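Workshop notebook, Kunimbridge -- sound and rigging bench
4 Mar 2023

Read through the touring spec for Dasto again before touching anything. It's the same musical we had in November with a smaller band and, if you believe the cover letter, a simpler rig. I don't believe the cover letter. The channel list is longer than last time and someone has typed "minimal" over the top of it.

Wireless first. Loredana Pace wants every principal double-packed for the whole run. I can see it for the two leads. For the kids' ensemble it means twice the batteries and twice the places for a cable to fail, and they share three songs. Asked her to show me one dropout from November that a second pack would have fixed. She's going to look at the show reports. Until then I'm prepping singles for the ensemble and doubles for the leads.

Pit. The drawing gives the drum booth as 176 cm on the long side. I measured 173 with the lining in. Three centimeters is nothing until you try to get a floor tom past the door post. Petrică Lazăr says the drawing is from before the lining went in, which may be so, but the revision box says it was checked. Wrote 173 on the wall copy in red.

Seat count for the delay line: box office says 472 on sale. The coverage plot from Nørgaard was run for the full house with the rear block open, and the rear block is closed for this one. So the plot is pretty and no use to us. Re-ran it with the back rows out and it wants less level from the delays, as you'd expect. Still going to walk it with pink noise. I've never had a plot tell me about the dead patch under the balcony lip, and I'm not expecting this one to start.

Famach hoists. Quoted lift speed is for an empty bar. Timed the act two flying piece with its real load, top to deck: 18 seconds. The music allows less. Options:

1. Start the cue a line early and hope the actor doesn't rush it. They always rush it.
2. Cut weight. The piece has a second skin on the back that no seat in the house can see. Designer says it "reads". From where?
3. Ask the MD for two more bars. Petrică thinks he'll say yes. I think he'll say yes in the room and then forget at the dress.

Going with 2 if we can get it past the designer, 1 if we can't. Not planning on 3 at all.

Haze: the new fluid is sold as "no residue". Ran it through the morning over a sheet of black acrylic. There's residue. Less than the old stuff, I'll give it that, and it wipes off with a dry cloth. Reed players will complain either way.

Comms: belt pack on the fly floor still crackles. Swapped the cable, same. Swapped the headset, same. Leaves the pack or the wall plate, and my money is on the wall plate because that's the one that means getting the tower out. 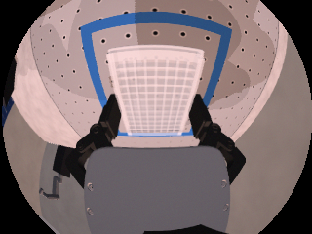
Still open

-- Loredana: November show reports, dropouts only
-- Fly floor wall plate, tower needed
-- Second skin on the flying piece, ask again, in writing this time
-- Booth drawing to be reissued with the real number
-- Walk the stalls with noise once the rear block is roped off
-- Dasto channel list: find out who the two "spare vocal" lines are for. Nobody asks for a spare that they don't mean to use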